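Grasp candidates on the sink wall instead of the plate rim in simulated kitchen

Posted 2018-04-09 by Younes Ait Brahim

I am running a dish-clearing task in a simulated kitchen, and the grasp planner does poorly on anything inside the basin.

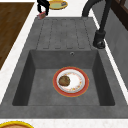

Render from the task camera. The target is the red-rimmed plate in the basin.

Setup: single arm, parallel two-finger gripper, one fixed depth camera looking down across the sink. I render depth, back-project it to a point cloud, crop to a box around the sink, and sample 1000 antipodal grasp candidates per attempt. Candidates are filtered by gripper width and approach angle, checked for collision, then ranked. Top-ranked candidate goes to the arm planner.

On the countertop the pipeline is fine. For plates in the basin, most of the surviving candidates are on the sink itself, mainly where a side wall meets the outer border. In the last run, 291 candidates passed the filters and 5 of those were on the plate rim. The arm planner then rejected all five: the solver finds a pose, but the wrist link is in collision.

Things I have tried:

Raising the friction coefficient used in scoring. More candidates, same distribution.
Lowering the collision margin. Some plans come back, but the fingers scrape the basin floor in execution.
Raising the sample count. Slower, no better.

There is also a food item lying on the left part of the plate. The cloud treats plate and item as one surface, so I get a few candidates that straddle the edge of the item. I would like to take the item off first and then pick up the plate, but the planner has no concept of order.

Is this a sampling problem or a segmentation problem? I would prefer not to replace the planner.

Oddur Bergmann

Both, but fix segmentation first. You are sampling over the whole crop, and a basin has more edge than a plate does. The antipodal test only looks at normals and width. A sink lip satisfies it as well as a rim does, so the ranking has nothing to work with.

You are in simulation, so take the instance mask from the renderer and use it to limit where contact points may be sampled. Keep the full cloud for collision checking. Do not delete the sink points, or the planner will send the hand through the wall. I have seen people crop the cloud once and pass the same crop to both stages. It looks good until the first contact.

The instance mask also handles the food item. Sample on the item's mask first, execute, re-render, then sample on the plate's mask. You do not need a task planner for two steps. A support check is enough: if the lowest points of A are near the surface of B and inside its outline, A goes before B.

Later, when you want this to run without ground truth masks, swap in a learned segmenter at the same interface. We did that on the Drellgate stack and the grasp code did not change.

On the wrist collisions, check your approach vector. If it is locked to the contact normal, then for a flat plate on a flat floor you get near-horizontal approaches, and a deep basin has no room for those. Allow the approach to rotate about the line between the two contacts, and sample that angle separately. I use 5 values from vertical to tilted and keep whichever clears.

Trevor Ross

had the same thing, i just made the sink mesh invisible to the depth camera and it works now

Aniela Kubiak

Making the sink invisible will work for a demo and nowhere else, and the collision stage has to get the sink geometry from some other source. If the planning scene is loaded from the same meshes it is possible, but then you are not testing perception at all.

Two additions to Oddur's post.

First, check the collision geometry of the sink. Many kitchen assets ship with a single convex hull for the whole unit. A convex hull closes the basin, so every pose inside it is reported as a collision no matter how you approach. This matches "solver finds a pose, wrist in collision" quite well. Turn on collision shape display and look. If there is a lid over the basin, run a convex decomposition, or build the basin by hand from four walls and a floor, which is cheaper at run time. The faucet needs its own shapes. The spray head in your render hangs near the upper right corner of the basin, and a coarse hull around the neck and head will block a large part of the workspace on that side.

Second, a plate lying flat is a bad target for a parallel gripper even with correct masks. One finger has to get under the rim. Set the finger clearance below the contact from the real profile of the plate mesh, and reject anything where the lower fingertip goes under the basin floor. If nothing survives, add a pre-grasp motion: press on one side of the rim or push the plate against a wall so that the far edge lifts. In our Bretside tests that was the only strategy that gave repeatable pickups on shallow plates.

I would also log the rejection reason per candidate — width, angle, collision link, IK — before changing anything else. A total of 291 survivors does not tell you which filter is doing the work.

Younes Ait Brahim

It was a single hull over the whole sink unit. I replaced it with boxes and the arm planner now accepts three of the five rim candidates. Mask-restricted sampling is next. Rejection reasons are going into the log as a column per filter.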